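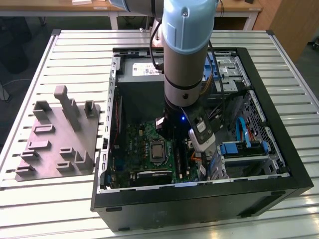 Re: Hand guiding or remote control for the tower task?

29/10/2020
Torunn Isaksson

Hello all,

Replying to Constanza on the list because two other people asked me the same thing privately. Her message is quoted in part.

Constanza Tapia wrote:

> We are about to start recording demonstrations for opening up and
> stripping desktop towers. Gøran wants to hand guide the arm. I would
> prefer the leader arm in the next room, as we did for the connector
> work in April. Before we commit, can Saltodbridge say:
>
> 1. which method you used inside the case, and for which steps
> 2. how many demonstrations you kept
> 3. whether the tower stays in one position
> 4. what you do about cables

1. Method

Both, split by step. Hand guiding was used for the coarse approach, meaning everything from the home pose down to the opening of the case. Remote control was used for anything with the fingers below the rim.

The reason for the split is mechanical. With the tower on its side the arm comes in from above, and the person guiding it has to hold the link above the wrist. That is a long way from the fingertips. Small corrections at the hand become large ones at the board, and the operator's head and forearm end up between the camera and the motherboard. Ylva Nordin went through the first batch and found the view of the CPU socket blocked in most of them at the moment it mattered.

With the leader arm the view is clear. The cost is that the operator loses the feel of contact. We set a force limit on the follower and added a tone when it is reached. The tone was more useful than the on-screen bar, which people stopped looking at.

2. Numbers

We recorded 72 demonstrations by hand guiding and kept 62. By remote control we recorded 70, and the reviewing is not finished, so I will not give a kept figure yet. Rejections so far are mainly for pauses. An operator who stops to think leaves a flat section in the joint data, and the policy learns to stop there too. We now trim any pause longer than 700 ms if both fingers are clear of the case, and reject the recording if they are not.

Please don't compare the two totals as a measure of method. The operators were different and so was the order of the steps.

3. Position of the tower

It lies on its side on the slatted table, next to the printed fixture plate. The plate does not move. The tower is shifted a little between recordings, along the slats and across them, and turned slightly. We marked the outer limits with tape for the first batch, then realized the tape was visible to the camera and took it up. Limits are now measured from the frame rail.

If you print the plate, use the later Jitel file. The earlier one has the slots too shallow, and parts tip when the gripper lets go. Sunita Kasprzak has the drawing with corrected dimensions. The upright post in the middle is the tallest thing on the plate and needs to be in your collision model. Ours was left out at first, and the operators steered around it without mentioning it, so the demonstrations had a detour in them that was not explained by anything in the model.

4. Cables

Unsolved. We treat loose wiring inside the tower as part of the variation and do not tie it back. An orange wire runs across the board to the right of the socket on our unit, and operators approach it differently depending on who is at the controls. I would write one rule for this before recording and make everyone follow it. Ours came too late.

The arm's own cable also needs slack at the wrist. During hand guiding people tend to push it out of the way with the free hand, and that shows up as a small torque on the last two joints. Filter it or retake.

For Gøran: I would not rule out hand guiding entirely. For the approach it is quicker to teach, and the paths are smoother. The Lunden group did the whole task that way, but with the case standing open toward the operator, and I don't think their result carries over.

Logs for the first batch are on the Lie server under the usual directory. Joint positions, gripper width and force are in one file per demonstration, and video is separate. Timestamps are from the arm controller in both. If yours are from the camera PC, check the offset before you merge anything.

Torunn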